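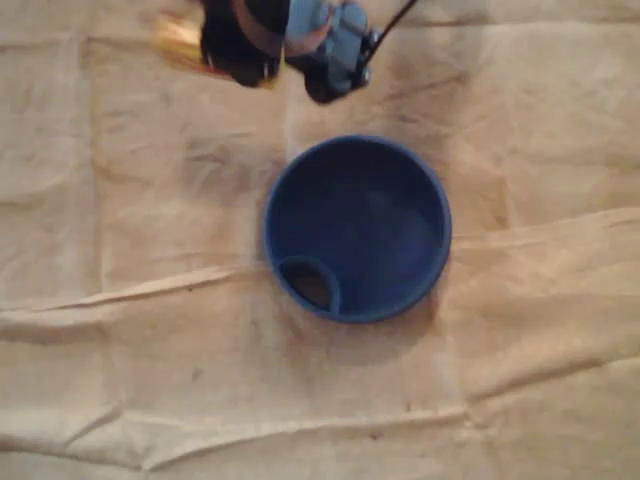
Relatório de progresso à Adura – projeto Hala, situação em 2 de abril de 2025

O levantamento dos objetos de uso doméstico continua, mas com menos resultados do que o plano de fevereiro prometia. Das 17 fichas previstas para este período, entregámos 13. As restantes dependem da revisão da Fekham, que ainda não respondeu.

## Objetos em ficha

- **Tigela azul.** Redonda, com um pequeno compartimento semicircular junto à parede interior. A ficha anterior chamava-lhe «tigela simples», o que está errado. Não sabemos para que serve a divisória, e a proposta da Adjei – molhos – parece-nos um palpite. Fica sem função atribuída.
- **Caixa amarela de cartão.** Tem dois rótulos azuis na frente, o de cima com uma cruz branca. A cruz sugere primeiros socorros, mas não chega para classificar o conteúdo. Propomos registá-la apenas como embalagem até haver um inventário do interior. 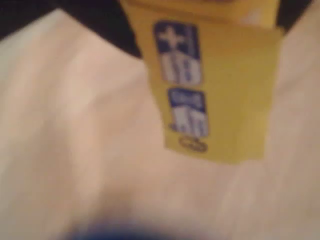 ## Dúvidas e próximos passos

O pano bege continua a ser usado como base. Os vincos incomodam quem tira medidas, e duvidamos que passá-lo a ferro, como foi sugerido, resolva o problema por muito tempo. Pedimos autorização para comprar 2 bases rígidas com a verba já aprovada.

Quanto ao prazo final, preferimos não o confirmar antes de receber a revisão em falta.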